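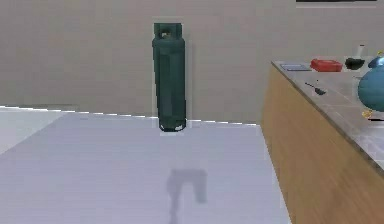
What did the project set out to study?
The project examined how supporting actors in the television drama Kurent moved from stage work to regular screen roles.

The group, consisting of Mulugeta Workneh, Ibsa Kassa and Kevin Ó Briain, watched all 13 episodes of the first series and read interviews with eight members of the cast. Six of these had begun their careers in repertory theatre - most of them in small touring companies.

Interviews were coded by theme. Training was mentioned often, but the actors spoke at greater length about voice and the shorter rehearsal periods in television. Ernő Dobos, who supervised the work, advised the group to leave out the pilot, as several parts were later recast.

The report was submitted on 31 August 2019. Transcripts are held in the department office.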